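Notix Publishes Doorway Test Procedure for Indoor Mobile Robots

Revision 2 of the procedure sets out simulated and physical trials for machines that move between rooms in occupied buildings

Notix has released the second revision of its doorway test procedure, a set of requirements for checking how indoor mobile robots approach, enter and clear interior doorways. The document replaces the draft circulated to members in January and applies to wheeled machines intended for use in homes, clinics and small offices.

The procedure covers hinged interior doors only. Sliding doors, powered doors and elevator entrances are outside its scope and will be handled in a separate document.

Under the revised text, a robot model must complete 200 simulated passages before any physical trial begins. The passages are divided among doors standing fully open, doors standing partly open, and doors that move during the approach. A further 40 passages are then run on a physical test floor, using the same software build. If the build changes between the two stages, the simulated passages must be repeated in full.

"The draft let a supplier choose its own door angles, and the results could not be compared," said Tarık Ersoy, technical lead for the procedure at Notix. "The revision fixes the starting conditions and requires that they be recorded with each run."
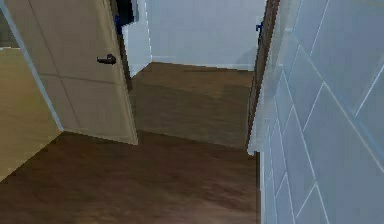 Simulated test rooms must now meet a minimum level of visual variety. The draft permitted plain gray surfaces throughout, and member firms reported that machines tuned in such rooms performed poorly when the finish changed from one side of an opening to the other. A conforming room must include at least one change of wall finish near the passage, such as glossy tile in a staggered pattern on one side and flat painted wall beyond, with a dark wood-look floor continuing through the opening. A door left partly open, with its lever handle on the side facing the robot, is treated as a separate starting condition from a door folded back against the wall. Handles are to be modeled as solid parts and included in all contact checks.

Contact is reported in three classes: none, touch and push. A touch is any contact that leaves the door angle unchanged. A push is any contact that moves the door, whether or not the passage is completed. The draft counted a completed passage as a pass regardless of contact. The revision does not, and a run containing a push is recorded as a failure unless the test plan states that the robot is permitted to move the door.

Thresholds are addressed in a new annex. Test rooms must state whether the floor is level across the opening, and any step or strip must be entered in the room file with its height. A visible line in the floor finish with no change in height is also to be noted — several members asked for this after machines slowed or stopped at such lines during their own trials.

Mikkelsen and Hemard took part in the review of the draft and supplied comments on the room file format. Prostero provided the physical test floor used to check the wording of the contact classes. The three firms had no vote on the final text.

Records from both stages must be kept together and must include the room file, the software build, the starting door angle and the contact class for every run. Runs stopped by an operator are to be kept in the record and marked as stopped. They may not be removed from the total.

Suppliers with testing already under way may finish under the draft, provided that the report names the draft on its first page. Reports that combine results from the draft and Revision 2 will not be accepted.

The procedure and a blank room file are available to members through the Notix document library. Comments on the annex may be submitted using the form supplied with the text.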